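Print this page | E-mail this page

Putting Things Away: A Study of Small-Item Storage on a Shared Worktable
Student Project Report
By Volodymyr Pavliuk
July 19, 2019

1. Background

The project was undertaken for the Household and Workplace Organisation module at Perngate. Its purpose was to examine how small, soft items are put away when a single table serves several uses during the week. The Dalisay room was chosen for the study as its table is in regular demand, and users had reported in March that small belongings were often left behind or mixed up with those of the next group.

The brief set by the department asked for a method which could be learned without instruction, which required no labels, and which could be carried out within the existing furniture budget of £100. Drawers and wall shelving were excluded at the outset, as the room may not be altered.

2. Surface and Container
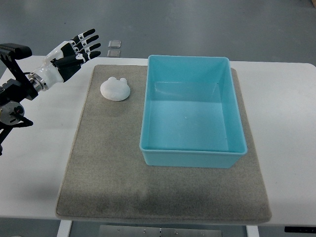
The choice of surface was settled before the choice of container. A bare tabletop was considered unsuitable, as light plastic boxes tend to slide when an item is dropped in from one side. A felt mat was therefore adopted. It is large enough for the turquoise bin to stand on it with the white animal-shaped item still lying on the felt to the left, so that sorting and storage can share one surface. The mat does mark, and darker patches may be seen towards its lower middle. It is recommended that any future purchase be made in a deeper shade.

Two containers were compared on paper. The Derkeck model has a fitted lid and was rejected on the grounds that users are inclined to rest things upon a closed lid. The Pustex model is open, and was preferred for that reason, although it offers no protection against dust.

3. Procedure

Users were asked to follow the same short sequence at the close of each session. Items were first brought together on the mat. The bin was placed at the right, with clear space beside it. Items were then transferred singly, the softest last, and the bin was left in position for inspection. No time limit was imposed. A total of 20 sessions were included in the study.

A written notice was drafted for the wall but was withdrawn after the second session at the request of the supervisor, who wished to know whether the arrangement would be understood without it.

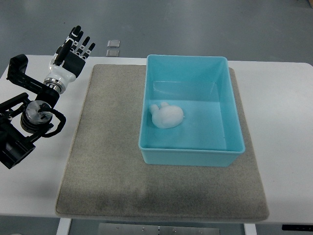
Figure 2. Small white plush animal inside the open bin, at the upper right of the mat.

4. Findings

Of the sessions included, all but three ended with every item inside the bin. In the remaining cases a single item had been left on the mat, where it was easily noticed by the next group. The position of the bin appeared to matter more than its size. When it was moved to the back of the table, users were slower to reach for it, and two of them asked whether it was intended for waste.

Satisfaction was recorded by means of a short form. The arrangement was rated acceptable or better on 94 per cent of the forms returned. Several respondents remarked that the mat made the table quieter to work at, a benefit which had not been anticipated in the proposal.

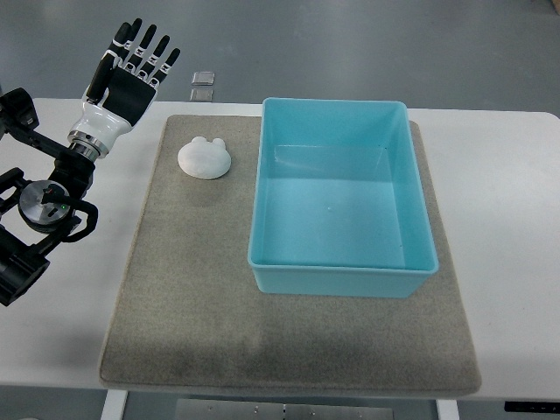
Figure 3. The grey felt mat on the white tabletop, with strips of table showing at left and right.

5. Limitations and Further Work

The study was confined to one room and one table. Only light items were included, and the results should not be extended to tools, glassware or anything liable to roll. The effect of a second bin was not tested. It is proposed that this be taken up next year, together with a trial of a washable mat of the same dimensions.

The completed forms are held in the departmental office under reference 3586 and may be consulted on request.

Print this page | E-mail this page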